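Painemal by the month: a user's view of a sorting kit

Draltilik rents out a tabletop starter kit called Painemal, which comes with a lesson pack for a robot arm, a set of cubes and a tray. We spoke to a trainer at Wuna, a small adult education centre that has had the kit since August.

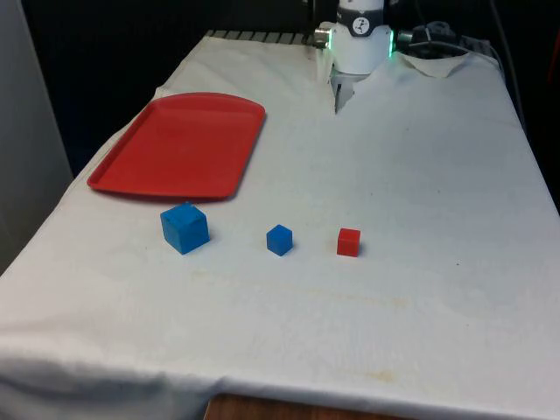
The first exercise in the pack is putting cubes into a tray, and the trainer says most learners spend longer on it than they expect to. "They come in wanting to stack things. I make them do the tray until they can explain why they chose each position."

Wuna pays £420 a month, with software and phone support included. Delivery and setup were charged separately, at £1,125. "That was the part I argued about. The setup took one morning and we did half of it ourselves."

The centre had looked at a rival kit from Gukby as well. It was cheaper, but the lessons were sold one at a time. Painemal has 15 of them in the price, and the trainer has used nine. "The later ones are thin. Lesson 12 is two pages and a diagram. The early ones are good, and I'd keep the kit for those."

Cubes of different sizes caused some trouble at first. Learners would set the grip for one and forget to change it for the next. The printed manual runs to 411 pages and covers this in an appendix. "Put it at the front. I've told them that twice."

Support has been mixed. Calls are answered quickly, while emails can take up to a week.

The rental comes up for renewal this summer. "We'll probably carry on. I'd like a second tray, and they want to charge us for it."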